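Tamunoemi Olaniyan
28th August

Gathering demos for a robot that tidies up. Short thread, mostly complaints.

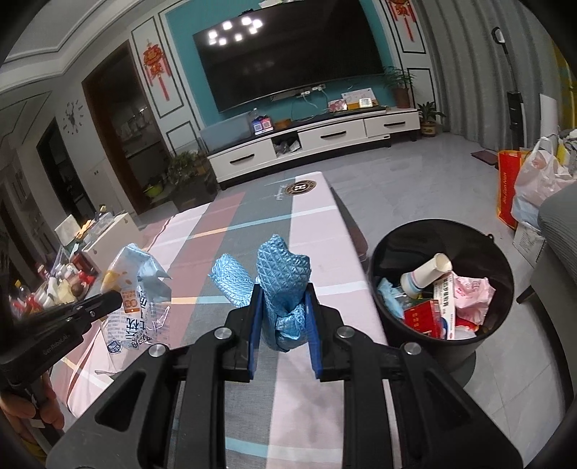 How many examples does a robot need to learn one chore?
Depends who is selling. The Zernex pitch says 300 per task. I have yet to see the test behind that number, and I did ask.

2/ The idea is simple enough. People do the chore with hand-held grippers, the recordings go into training, and a robot arm is supposed to pick up the habit. "Supposed to" is carrying a lot of weight there.

3/ Take one crumpled blue bundle between two blue pads. Soft, lumpy, bunched at the bottom. A person squeezes it and never thinks about how hard. I'm not convinced the model learns the squeeze – I think it learns the path of the hand and gets lucky.

4/ Fatima Uzor disagrees with me on this. Her view is that enough rooms and enough clutter will sort it out. Fine. Then show me results from a home that wasn't in the training set.

5/ In May we went through 23 recordings labeled "clean" in Osby. I would have thrown out 6 of them. Slips, regrasps, one where the person clearly changed their mind halfway. All marked as good examples.

6/ You could argue the slips are useful. Sure, if they're labeled as slips. Ours weren't, and the model has no way to know.

7/ What I do like: real living rooms. A checked tablecloth and a half-full trash can are a better test than a bare lab bench – I'll give the home crowd that much.

8/ Next up, 3 people doing the same chore in the same room, scored by someone who didn't record it. If the scores don't agree, I don't want to hear the number 300 again.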